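Gilter Home & Moving Boards > Packing and Storage > Do you keep the original boxes?

tallpantry wrote:
Bringing this back up because we're moving out of Cuduvcombe in March and my husband and I disagree. I want to keep every original box we have. He wants to recycle all of them and rent plastic totes. We have a two-bedroom apartment and the boxes take up most of the hall closet. The move is 916 miles, with a hired truck, and we load it ourselves.

What did you keep, and did you use it?
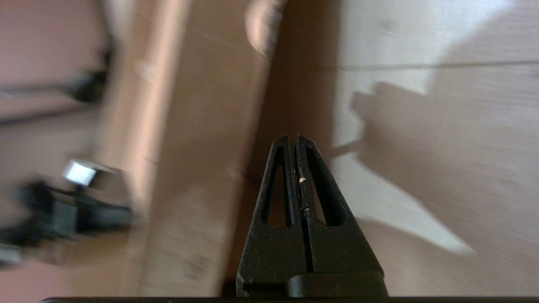 Page 42 of 71

drybasement wrote:
Keep the TV box and the monitor box. Everything else goes. A TV box has foam cut to fit the set and you can't buy that separately for most models. A toaster will ride fine in a tote with towels around it.

I've moved four times with this rule and have one chipped mug to show for it.

marnie_k wrote:
I disagree with the TV part. Movers sell a kit with foam corners and a telescoping carton. It fits a range of sizes and folds flat afterward. Storing a giant box for six years so you can use it for two days doesn't make sense in an apartment.

drybasement wrote:
Have you priced the kit lately? And the foam corners slide. I had one come off in the truck on my second move. The original foam holds the set along the whole bottom edge.

marnie_k wrote:
Then tape the corners on.

oldporchswing wrote:
It depends on what the box is worth to you per square foot. We pay for a storage unit, so I look at it that way. If you own a house with a dry attic, keep whatever you like.

Whatever you keep, flatten it. Slit the tape on the bottom seam, don't tear it. Stand the flattened boxes on edge behind a dresser or a door. If you lay them in a stack the ones on the bottom get crushed along the fold lines and won't square up again.

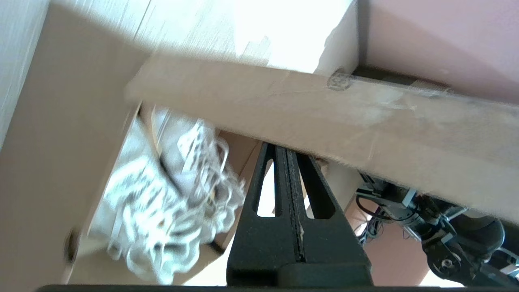

Also write on each one with a marker before you flatten it. Put the item name on the narrow edge so you can read it while they're standing up. I didn't do this the first year and had to pull out every single one to find the box for the printer.

tallpantry wrote:
The marker tip is good, thanks. What about furniture boxes? We have a Nikura bookcase that came flat. I still have the box but I can't see us taking the bookcase apart.

Theerawat Duangkaew wrote:
I worked for a moving company for a few years. Don't take a cam-lock bookcase apart if you can get it out the door in one piece. The holes in the board loosen each time. If you must take it apart, the original box is the right size for the long panels, but the cardboard has usually gone soft by then. Double up the ends, where the corners of the panels punch through.

For a bookcase going in one piece, take the shelves out, tape the pins in a bag to the back panel, and wrap it in a moving blanket. Load it standing up against the side wall of the truck and strap it.

pl_hutchins wrote:
Agree on not taking it apart. Ours never stood straight again after the second time.

Different opinion on totes, though. The rental ones are great for clothes and kitchen things, but people fill them with books and then can't lift them. Small cartons for books. Always.

marnie_k wrote:
Rolling suitcase for books. Fill it with hardcovers and wheel it out.

pl_hutchins wrote:
Until the handle comes off on the stairs. Ask me how I know.

oldporchswing wrote:
Can we talk about cords, because that's where I lose the most time after a move. The boxes are a side issue. My routine is to unplug everything the night before, coil each cord loosely, and put it in a zip bag with a label that says what it belongs to. Then the bag goes in the same carton as the thing itself.

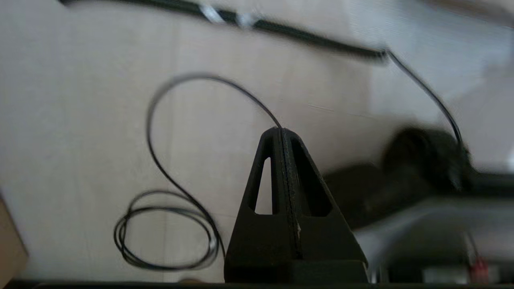

I know some people put all the cords in one bin. I did that for the Lencho monitors at our last place and spent a whole evening matching power bricks. Two of them had the same plug and different voltage, so it could have gone badly.

drybasement wrote:
One bin works if you label both ends of every cord. Masking tape flag on each end. I prefer it because the bin rides in the car with me and I can set up the internet before the truck is unloaded.

oldporchswing wrote:
Fair. I'd still rather have them with the item.

Pornthip Meesuk wrote:
For the original question, check the warranty terms before you recycle anything. Some makers want the return in the original packaging or they charge you for a new carton. I was charged for one on a sewing machine. After the return period and warranty are over, I let the box go unless I plan to sell the item. Buyers do pay more for things with the box, mostly electronics and kitchen mixers. I don't think it matters for furniture.

pl_hutchins wrote:
I got $200 for a mixer with the box and manual. My sister sold the same model without the box and had to come down a lot. Hers was an ugly green, though, so maybe that was it.

tallpantry wrote:
OK, here is what we settled on. We keep the TV box, the two monitor boxes and the mixer box. The small appliance boxes are gone. The large flat ones we're keeping until the move and using for picture frames and the hall mirror, with towels between them.
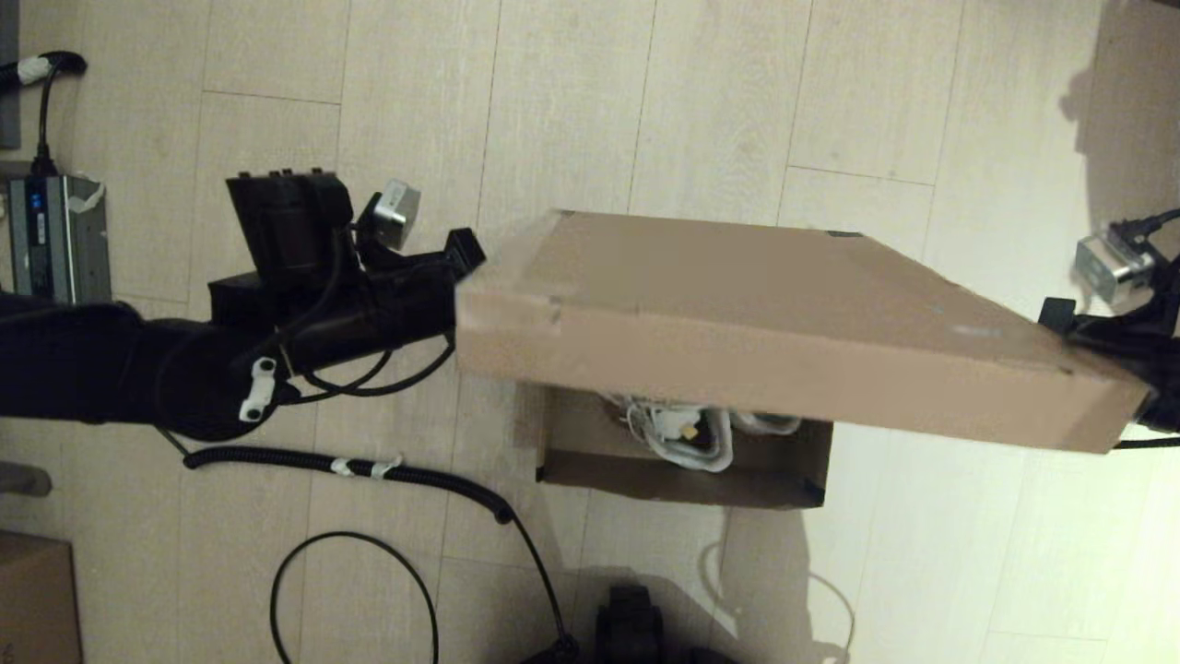 Large flat box, tan cardboard.

He still gets his rented totes for clothes and the kitchen. Small cartons for books.

Theerawat Duangkaew wrote:
Good plan. Mirror on its edge in the truck, never flat, even inside a box. Put it between the mattress and the box spring if you have room.

marnie_k wrote:
I still say get the kit for the TV.

drybasement wrote:
She already has the box.

tallpantry wrote:
The box stays. Does anyone have a tote rental place they liked? The one near us wants a two-week minimum and I only need them for nine days.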